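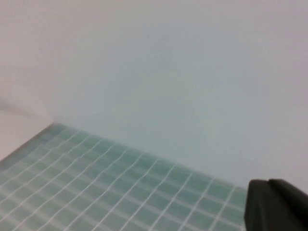 Pistness, Wed 19 August

I put a cloth on my work table back in April and I have loved it ever since, but boy, does it show every fold. The grid is the whole point (I line up paper and fabric against it all day long), and once the white lines go wavy you can't trust them for anything. So I've gotten pretty good at smoothing it out, and a few of you asked me to write it up after my last post, so off we go!

What you'll need

A clean towel, a spray bottle of plain water, an iron, and a dry sponge. My iron is an old Dodard that only has two settings left. Any iron will do.

Check the care label first. If yours is vinyl or has a plastic coating, skip the iron completely and use a hair dryer on low, held well back, then smooth with your palm as it warms up.

Step 1. Clear everything off

Pens, mugs, the lot. I know it's tempting to slide things over to one side and work around them, but you end up pushing the wrinkles under the pile and finding them again later. My table butts up against a plain wall, so I pull it out a few inches to get my hand down the far side.

Step 2. Look for crumbs before you smooth

Get down low and look across the cloth toward the wall. Little dark specks hide really well on that green when you're standing over it, and if you press one in with an iron you may have it for good. Mine had a couple near the middle, plus a long crease on the right and a rumpled bit up by the wall where the lines go all jagged.
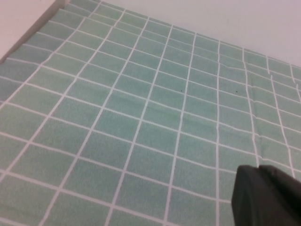 Step 3. Wipe, then mist

Brush the crumbs off toward you with the dry sponge – wet ones smear. Then mist the creases lightly and leave them alone for 30 seconds or so.

Step 4. Press from the middle out

Lay the towel over the crease and press with the iron on low, lifting it each time. Dragging will pull the grid crooked, ask me how I know. Start at the center and work toward the wall, then come back to the front.

Step 5. Square it up

Pick one white line near the front edge and get it parallel with the table. Tug the far corners gently, a little at a time, and check that line again before you push the table back. Lionel Tapley wrote in to say he uses quilting clips along the back edge, and I've ordered some to try.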